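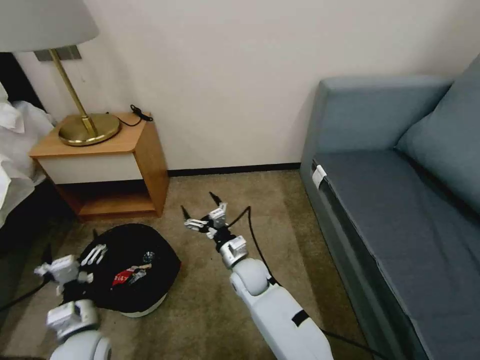 *Room corner, bed side. Nightstand, lamp, sofa to the right.*

## Nightstand power and cord routing, Gurngate rooms

**moter_bench** · 6 June 2019

Looking for input on the nightstand corner. Current state:

- Nightstand against the wall between bed and sofa. Light wood frame, white drawer front, open shelf underneath.
- Brass lamp with a round base on the nightstand top, large white shade.
- Black cable with a small plug or charger coiled near the back right corner of the top, cord dropping behind the furniture.
- Small gray wall plate behind the lamp stem.

The cord behind the furniture is what I want to fix. The room is one of 20 on the same layout, so whatever we pick gets repeated. Budget is 2,000 for the lot, labor not included. I am leaning toward a grommet hole through the back of the top and a power strip screwed under it.

---

**hailu_fit**

Don't drill the top. If the hole ends up in the wrong place you own 20 nightstands with a hole in the wrong place. Use adhesive cord clips down the back of the rear leg and a short extension with a flat plug. Reversible, and cheap enough that you can redo it in November if it fails.

---

**ledgerboard**

Adhesive clips on finished wood let go in a warm room. I have replaced enough of them. Screw-in clips, pilot hole, back face only.

As for the strip, put it on the rear of the open shelf. The shelf is empty in your picture, so you have the space, and guests can reach it without pulling the nightstand out.

---

**moter_bench**

The shelf is empty because we had it cleared. Guests put shoes and bags on it. A strip at the back will get kicked or buried.

---

**ledgerboard**

Then mount it high, against the underside of the drawer box, outlets facing forward. Nothing on the shelf reaches it unless someone stacks luggage in there. Check drawer clearance first. If the box has a thin bottom panel, screw into the side rails only.

---

**hailu_fit**

Forward-facing outlets in an open shelf look bad. You see them from the sofa every time you sit down. I would rather have the coil on top.

---

**ledgerboard**

You see a coil from the sofa too.

---

**quillback**

Different question. How far does the bedding hang? It spills over the side in the picture. When housekeeping makes the bed, the cover gets pulled across and anything on the bed side of the nightstand gets snagged. Route everything down the sofa side, whatever strip you buy.

Also, what does the wall plate serve? With the shade in front of it I can't tell if it's a switch or a blank. If it's a blank over a live box, get an electrician to put a receptacle in and skip the strip.

---

**moter_bench**

Good point on the side. The sofa side faces open carpet, so the cord would have to stay on the back face and not come around.

I will pull the plate cover in one room. The drawings don't list it.

---

**quillback**

Breaker off first.

---

**moter_bench**

Plate is a blank. Box behind it has a capped pair in it. The electrician quoted 1,404 to fit receptacles in all the rooms, which leaves 596 for clips and short leads. I'm taking it. Briltemex screw-in clips, 4 per nightstand, back face, sofa side. No strip.

---

**hailu_fit**

Fine. I still wouldn't put screws in the wood.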